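Re: [packline-talk] Re: anybody else got arms doing the capping?

Sunday night and I'm finally answering this, sorry. I read it on my phone at work and then forgot it for most of the week.

> We've been told we get two capping cells in July, same kind
> Setetura put in at your place. Right now we have six people on
> hand capping for the refill markers and they are all asking me
> what happens to them. I don't have an answer. Did you lose
> people? Is it really faster? And who babysits the thing when it
> drops a cap at two in the morning?

OK, taking those in whatever order I get to them.

We're at the Genham plant, art supplies side, and I've been on the marker benches long enough to have capped by hand, capped with the old foot press, and now I mostly set out work for the arms. Ours came in with a Setetura crew and the software they sit on is called Faseo. You'll learn to say that word in several tones of voice. What we have is a pair of arms per cell, one on each side of a white board, with the markers and the caps laid out between them. Four colors at a time on the mixed sets, caps in one column and markers in the next with the tips toward the caps.
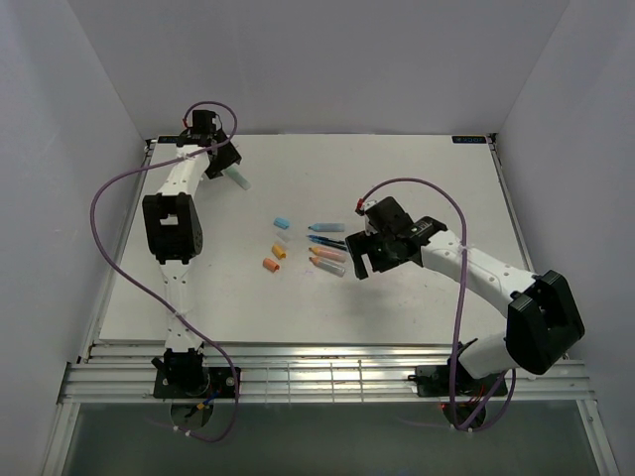

Posted to packline-talk by the marker bench lead, second shift, Genham

Is it faster? No! Not per marker, anyway, and whoever is telling your people it is should come and stand next to one. A decent hand capper on our line does 4000 on a good shift. The best count I have written down for one cell is 1488. The reason the front office likes it anyway is that the cell does the odd-lot sets, the ones where every pack is a different mix and a person has to keep stopping to check the card. Those were always the miserable jobs and they always went to whoever was newest. I don't miss them and I haven't met anyone who does.

Did we lose people? Nobody was let go over it, but I want to be fair to your six and say that two people left on their own during the changeover and those spots were not filled. So if they ask me, the bench is smaller than it was. The ones who stayed moved around. Three of us do setup and clearing on the cells, and the rest went back to the straight runs or over to inspection. Pay grade for cell setup went up one step, but only after we asked about it twice, in writing. Get that sorted BEFORE July. Once the thing is bolted down and running, they've already got what they wanted out of you.

The job itself is a different kind of tired. My wrists are so much better (I used to sleep in a brace on one side) but my eyes are shot by the end of the shift. You lay out the set, step back, start it, and then you watch. Pale caps on a white board are a pain – the clear one we run practically disappears, and I have picked up and put down that same cap more times than I care to say. We asked for a gray board. We're told it's on a list.
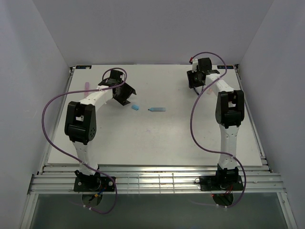 On the dropped caps, that's you. That's whoever is on. The cell stops, Faseo puts up a message that tells you close to nothing, and you pause it, reach in, fix the layout and start the set over. We had some 28 stops on one really bad night and I went home and didn't talk to anybody. A normal night is nowhere near that. Shimada, our other building, has it a little easier because they let the setup person change the layout spacing on their own say-so. We still have to put in a request. If you can get that one thing agreed up front, fight for it, it's worth more than any of the training days.

Oh, training. They'll offer you a half day. Ask for a full one, and ask that all six people go, even the ones who are supposed to stay on hand work. We sent only the setup folks the first time and it split the bench right down the middle. The hand cappers figured we'd been picked and they hadn't, and there was some pretty cold air at lunch for a while. When we finally ran everybody through it things loosened up a lot, and a couple of the most suspicious ones turned out to be the best at it, because they already know how a cap feels when it's going on crooked and can spot the same thing by eye.

One more thing and then I'm going to bed. Keep your hand station! They wanted ours for floor space and we said no, and we use it every single shift for rejects and for small orders of 100 or under that aren't worth a setup.

Tell your six they can write to me off list if they want. And let us know who they send you for the install, we had two crews and one was a whole lot better at answering questions than the other.

– second shift, marker benches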